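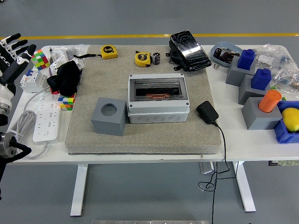 Versuchstisch mit gepolsterter Matte: Links ist die Roboterhand zu sehen, in der Mitte das Elektrogehäuse mit Klarsichtdeckel.

Der Vorfall, um den es geht, ist schnell erzählt. Im September hat bei einem Testlauf am Standort Flolau ein Roboterarm eine Bewegung fortgesetzt, die er hätte abbrechen müssen. Die Aufgabe war, ein kleines Verteilergehäuse zu öffnen und ein Teil herauszunehmen. Der Greifer bekam den Deckel nicht zu fassen, die Steuerung meldete trotzdem einen erfolgreichen Griff, und der Arm fuhr zur nächsten Position. Dort hatte ein Mitarbeiter die Hand auf dem Tisch. Er kam mit einer Prellung am Handgelenk davon.

Der Betreiber Weluvport hat einen Bericht dazu veröffentlicht. Darin ist von einem Zusammentreffen ungünstiger Umstände die Rede. Ich halte diese Formulierung für falsch. Dass ein Greifer danebengreift, ist in der Robotik Alltag. Dass jemand an den Tisch tritt und etwas zurechtrückt, ist es auch. Wenn zwei alltägliche Dinge gleichzeitig passieren und dabei ein Mensch verletzt wird, liegt der Fehler im Ablauf.

Der Bericht nennt eine Zahl, die mehr Beachtung verdient hätte. In den Wochen vor dem Unfall hat das Protokoll 66 Mal einen Griff als erfolgreich verbucht, bei dem der Greifer nichts hielt. Ausgewertet wurde das erst hinterher. Die Software, sie heißt Bavus, speicherte die Abweichung als Hinweis und nicht als Störung. Hinweise liest im laufenden Betrieb kaum jemand. Wer einmal neben so einer Anlage gearbeitet hat, kennt die gelbe Zeile am unteren Bildschirmrand, die man nach zwei Tagen nicht mehr wahrnimmt.

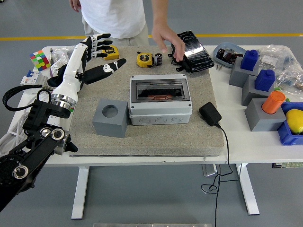
Arbeit am selben Tisch: Eine Hand berührt das Smartphone mit gesprungenem Display, auf der linken Seite ragt der Roboterarm über die Tischkante.

Zum Eingreifen am Tisch gibt es bei Weluvport eine Regel. Der Antrieb muss freigeschaltet sein, bevor jemand in den Arbeitsbereich fasst. Die Regel stand im Handbuch, der Mitarbeiter hatte sie unterschrieben, und damit war für die Firma die Frage nach der Verantwortung im Grunde beantwortet. Mir reicht das nicht. Das Freischalten und Wiederanfahren dauert laut Bericht 140 Sekunden. Bei einem Versuchsaufbau, in dem ständig Maßbänder, Würfel und Kleinteile neu hingelegt werden, summiert sich das zu Stunden. Jeder, der so eine Vorgabe macht, weiß, dass sie umgangen wird, und die Schichtpläne in Flolau waren so geschrieben, dass es anders gar nicht gegangen wäre.

Der Hersteller des Arms, Alipour, verweist auf die Kraftbegrenzung. Sie hat ausgelöst, das ist richtig, und ohne sie wäre die Verletzung vermutlich schwerer ausgefallen. Eine Kraftbegrenzung spricht aber erst an, wenn der Kontakt schon da ist. Als letzte Sicherung ist sie sinnvoll. In Flolau war sie die einzige, die an diesem Nachmittag noch wirkte.

Technisch wäre die Abhilfe nicht aufwendig. Ein Griff, den der Kraftsensor nicht bestätigt, muss den Ablauf anhalten. Ein Scanner an der Tischkante kann den Arm stoppen, sobald jemand hineingreift, und ihn nach einer Quittierung ohne den langen Neustart weiterfahren lassen. Beides gibt es zu kaufen. Es kostet Geld und Taktzeit, und in einer Versuchsumgebung wird daran gern gespart, weil ja alles nur vorläufig sei. Der Aufbau in Flolau war seit dem Frühjahr vorläufig.

Weluvport hat inzwischen eine Nachschulung angesetzt. Die Meldestufe in der Software soll geprüft werden, einen Termin dafür nennt der Bericht nicht. Ich würde die Reihenfolge umdrehen und den Tisch so lange stehen lassen, bis die Meldestufe geändert ist.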